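We use cookies to keep you signed in and to remember which tickets you follow. By staying on this page you agree to this. Manage settings | Accept

Ticket: grasp scores much too high near bin walls
Project: Paucar (multi-finger bin picking)
Status: open, waiting on retest
Component: grasp scoring, Sondham planner

Hello all, and sorry in advance for the length of this one. I wanted to get it written down while I still remember which run was which.

We've been comparing the learned grasp score against what really happens in the bin, using the same protocol as in the spring: 30 attempts per setting, mixed soft and hard objects, no resets in between unless the arm faults. In open floor areas the score and the outcome agree nicely, and I was very pleased with that for most of a morning. Close to a wall, or where things lie on top of each other, they stop agreeing. The planner reports a confident grasp, the fingers close, and then either nothing comes up or two things come up together. Of the 30 attempts in the wall setting, 13 failed with a score above our cutoff.

What I tried first, so you don't have to repeat it:

– Redid the hand-eye calibration from scratch. It was fine before and it's fine now. No change in the failures.

– Swapped the scoring weights back to the Flokthorpe set. Slightly fewer false positives, but also a lot of good grasps thrown out, so I don't think we want that.

– Slowed the closing speed to half. This helped with the hard objects and did nothing for bags and pouches.

– Turned off the wall margin to see whether it was being applied twice. It wasn't, and I turned it straight back on after the first contact fault.

Then I replayed the failures one at a time, which I should have done at the start. In 7 of the 13, the planner had drawn one object outline around two things that were touching. Dark fabric on dark fabric is the worst case. The score is computed on that merged outline, so the grasp looks wide and stable when one finger is really landing on a separate item. The other six look like fingertip contact with the wall or floor, and I'd like to handle those in a ticket of their own.

My suggestion is to score each fingertip against its own local patch and then take the lowest of them, in place of the average we use now. I ran this offline on the saved depth data and it flags all but one of the merged cases. It costs us 12 milliseconds per candidate on the Wurident machine, and I think we can live with that, but please say so if your part of the loop is tighter than mine.

Still to do: rerun the wall setting live with the lowest-patch score, same objects, same bin. I'd also be very grateful if somebody could check whether the depth filter is smearing edges near the shiny strip at the back of the bin floor, as I have a suspicion there and no evidence yet. Logs are in the usual folder under the ticket name.

Thank you for reading all of this – comments welcome, even short ones.

Attachment (1)
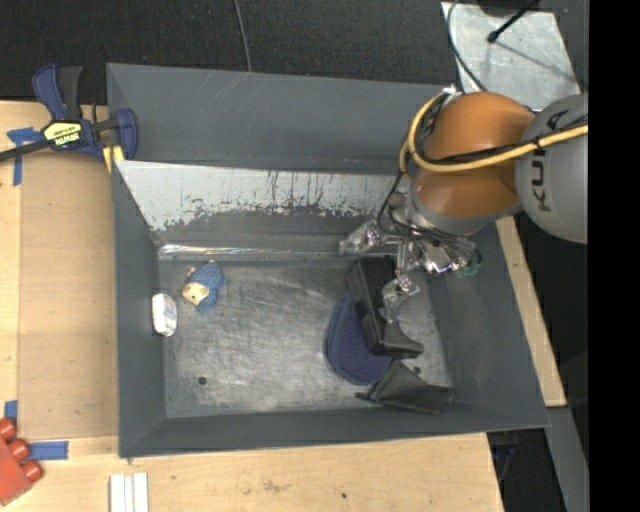 Wall setting, gripper over the overlapping black case, navy bag and black pouch.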